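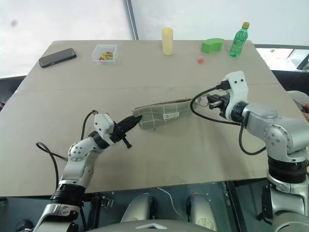 Both arms at the pouch, Sollumell demo table

Ticket: pouch routine stalls during visitor demo
Status: open, waiting on Githolm
Site: Skumiddale open day, Saturday afternoon session
Priority: 2

Reported problem
Pouch routine paused mid-run in front of visitors and the operator had to restart it from the console. Same pause on the next session. Githolm's first reply was "likely lighting" and the ticket was marked resolved. I have reopened it. I don't see how lighting got the blame when none of us had sent them a log yet.

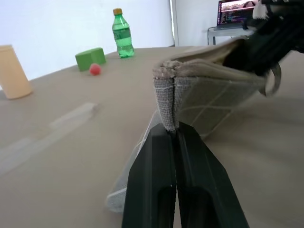 Sowmya Gowda
Demo support, Skumiddale

Left everything on the table as the visitors had it, bottle and green block included, and ran the routine again after the last group went home. The wrist view has the fingers pinching the fabric near a stitched seam. That is one grip at one moment and I am not going to claim it explains the pause. I would like someone at Githolm to look at where the fingers close on this fabric before we are told again that it's the lamps.

Things tried so far:
Restarted the controller. Routine ran clean once, then paused.
Turned off the overhead lights on the window side. No change that I could find.
Dropped arm speed to 100 percent of the demo preset – it had been set higher than the preset, which is a separate complaint. Pause still happened, just later.
Swapped in the spare grip profile from Kaneko. Worse. Put the old one back.

Total was 8 runs with 4 pauses. The sheet handed to visitors says the routine is "ready for everyday use." I would take that line off before the next open day in May. One father asked me if it always stops there, and I told him half the time.

Githolm asked whether the other items on the table could be confusing it. They are all along the far side, well behind the pouch. If a bottle back there can stop the arms, I'd want that in the manual.
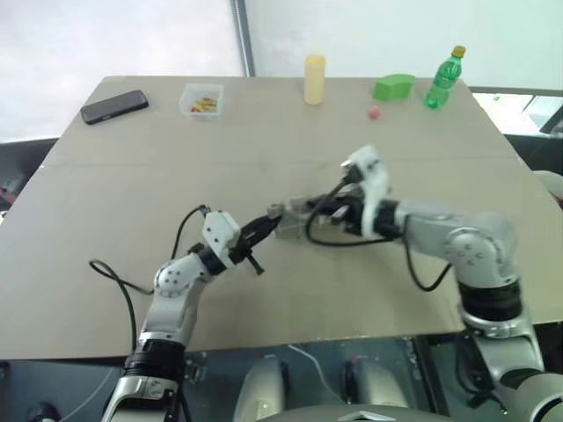
Category: Grippers / Two-arm handling

Moved here from Vision at my request. With both grippers working on one small thing in the middle of the table, I'd check the timing between the arms first. The console log shows the right arm waiting on a "ready" flag from the left at each pause, and the flag never arrives. Kaneko says the flag is cosmetic. Then why does the arm wait for it?

Requested from Githolm:
The handover settings for the left arm, in writing.
The conditions under which they got the success rate they quote to visitors.
A remote session with the log open, before anyone edits the profile.

Please do not close this again without a run log attached. I have kept ours and can upload it on request.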